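CPU socket

A CPU socket is the fitting on a motherboard that holds a processor and connects it to the rest of the computer. It allows the chip to be installed or replaced without soldering. Sockets are found in most desktop computers and servers, while thin laptops and tablets usually have the processor soldered to the board.

Types

In a pin grid array (PGA) socket, the pins are on the underside of the processor and drop into holes in the socket. In a land grid array (LGA) socket, the pins are in the socket and press against flat pads on the processor. LGA pins are thin and springy, and a bent pin can stop a memory channel or the whole board from working.

The number in an LGA socket's name normally gives its contact count. Processors from different socket families are not interchangeable, even where the outer dimensions are similar.

Retention

Most LGA sockets for desktop computers use a hinged metal load plate held down by a lever. Closing the lever spreads pressure evenly across the processor. PGA sockets use a smaller lever that slides the top layer of the socket sideways to grip the pins. The heat sink is fastened separately, by screws or clips.

Access in tower cases

The socket is normally in the upper half of the motherboard, near the memory slots. With the tower laid on its side and the side panel off, the board faces up and the processor can be lowered straight down. Drive cages, air shrouds and cable bundles may limit hand room, and in some office models a shroud has to be unclipped before the heat sink can be reached.

An open tower with the socket empty and its bracket and lever raised. The memory slots are to the left and the perforated drive cage is on the right. 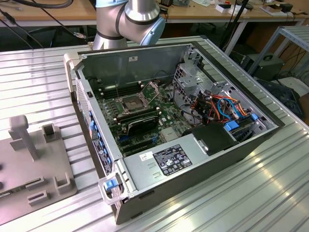
Handling and storage

An unused LGA socket should be fitted with its plastic cover. Dust is removed with dry compressed air, never with a cloth or brush, as fibres catch on the pins. Thermal paste that has reached the contacts may require professional cleaning.

See also

Heat sink
Motherboard
Thermal paste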